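Hand-washed floors are the latest thing being sold to renters in Lindsay, and the people doing the selling would like you to know it costs only 7 dollars a week. Whether it does anything a mop can't is another matter.

The pitch comes from Mondarik, a small cleaning outfit that put out a leaflet on Monday, January 25, 2021, headed "Get Down To It." It tells tenants in the Brultberg apartments to put the mop away and do the bathroom floor with a folded cloth, a spray bottle and a shallow tray of water. The weekly fee buys a supply of cloths, a refill for the bottle and a printed guide to corners. The tray is extra.

The leaflet went to 846 units. Mondarik says almost 400 have signed up, a figure it would not back with anything on paper when we asked.

The guide to corners is the heart of it. According to the firm, dirt in a bathroom collects where the floor meets the fixtures, and a mop head rides over the top of it. The method has you squat, lean your weight on one hand and push the cloth in with the fingers of the other.

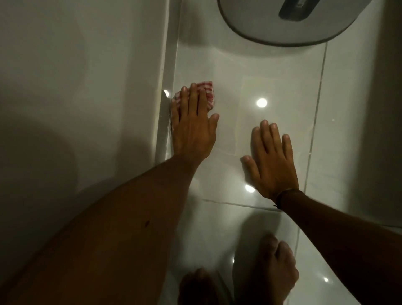 Lorna Cairns said she had been doing her floor that way for years with an old tea towel and had never thought of paying a subscription for it. Her knees, she added, were the only thing stopping her from doing it more often.

Knees get one line in the leaflet, which suggests "taking breaks." Morven MacKinnon, who wrote the guide for Mondarik, told us over the phone that most people finish a bathroom before it bothers them. She didn't know how that had been measured. She did say the firm had tried the method on tile and on sheet vinyl and that tile came up better, though she was talking about her own bathroom for the tile part.

It's fair to say the basic idea isn't silly. Anyone who has cleaned behind a toilet knows a mop leaves a grey line there, and a folded cloth has an edge you can work with. You can turn it over when one side gets dirty. None of that is new, and none of it needs a guide.

The water is where I have more doubts. Mondarik recommends a tray in place of a bucket on the grounds that you use less and can see when it's dirty. The leaflet claims a saving of 1,005 litres a year for each household. That is a suspiciously exact number, and when you ask what sort of bucket it was compared with, or how often the bucket was filled, the answer is that it will be looked into. We will print it if it arrives.
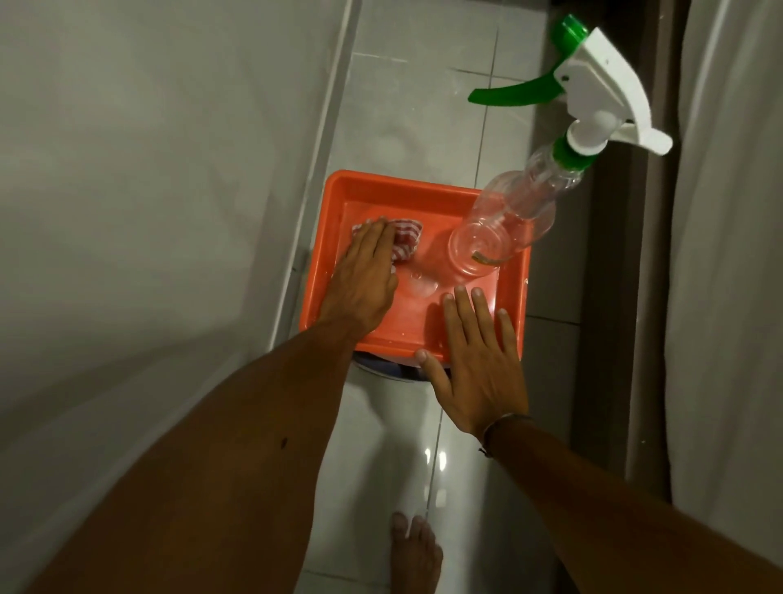

Cost is the other sore point. Mondarik's tray comes from a supplier called Vellent and is priced well above the plain plastic ones at the hardware store. I couldn't find anything it does that a cheap one doesn't. A low rim and a flat bottom will hold a thin layer of water, enough to wet a checked cloth, and if you lay the spray bottle in there as well you've already used up a good part of the space. I'd want something deeper for a floor of any size, and I'd stand the bottle somewhere else. A tray that shallow also has to be carried to the tub without slopping, a step the leaflet skips.

Opinion in the building is split. Lizeth Chávez signed up and says she likes getting clean cloths without having to think about it. Her sister Elvia, in the same unit, calls it "paying rent on rags" and has asked for the money back for the first month. Nghĩa Quan bought the tray alone and keeps wet boots in it.

There is also the matter of the spray. The refill is described as "gentle" and "floor safe," with no list of what's in it on the leaflet. MacKinnon said the full list is on the jug. Tenants get the small refill pouch and never see the jug. She agreed that was worth fixing and said a new label was being drawn up.

Subscriptions run until the end of May, with automatic renewal unless you cancel in writing. The cancellation address is on the back of the leaflet, in the small type under the picture of the mop.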